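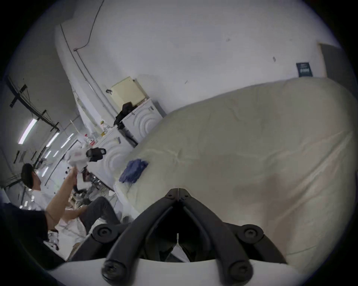
Iveta Bednárik wrote to me that a town the size of ours has no business running a bulk pickup at all, and that anyone who can get a mattress into the house can get it out again. She has made the argument before, at the April meeting and in two letters to the paper, and a lot of people in Duman agree with her. I think she is wrong, and I want to set out why.

The proposal is simple. The town would end the free spring and fall pickups of large household items and replace them with a paid service run by Ulent, the hauler that already takes our weekly trash. You would call, pay per item, and put the thing at the curb on the day you are given. Everyone else would stop paying for it through their taxes.

I understand the appeal. There are 1,027 households on the town's collection list, and plenty of them put nothing out from one year to the next. The two pickups also make a mess. People start dragging things to the curb a week early, it rains, and the street looks bad until the truck comes.

But a per-item fee lands hardest on the people least able to work around it. If you own a pickup truck and have a strong back, you will drive your old sofa to the transfer station at Ulanora and be home for lunch. If you are 80 and live on the second floor, you will pay. If you rent, you will pay more often, for the plain reason that renters move more often.

Then there is the dumping. When the county closed the drop-off lot on Unau Road, the ditch along the creek filled up with box springs and television sets. The town spent almost 2,000 dollars having it cleared. That money came out of the same budget the fee is supposed to protect. Some of it would be spent again every year, and the crews who do that work would be taken off something else.

Norbert Danko, who supports the fee, has told me that fines would take care of dumping. I doubt it. A fine needs a name to go with it, and a mattress in a ditch doesn't come with one. We have had a dumping fine on the books for years and I could not find a case where it was collected.

There is a better complaint to make about the current system, and I wish more people made it. Too much of what goes into the truck is still good. I have seen dressers with every drawer working go into the crusher. One weekend before each pickup when people could set usable things out with a sign and let the neighbors take them would cut the load, and it would cost the town a notice in the paper. Mattresses are harder. Few people want a used one, and I don't blame them. They are exactly the item a town should be willing to come and get.

I would accept some changes. Cap each household at a fair number of large items. Let people schedule a day if they can't wait for the season -- and charge for that, since it is a convenience. Start ticketing anyone who puts things out a week ahead. All of this can be done without Ulent.

What I would not accept is the idea that trash stops being a public matter once it gets heavy. We all pay to plow streets we don't drive on. The vote is next month, and the comment box at the town office is open until then.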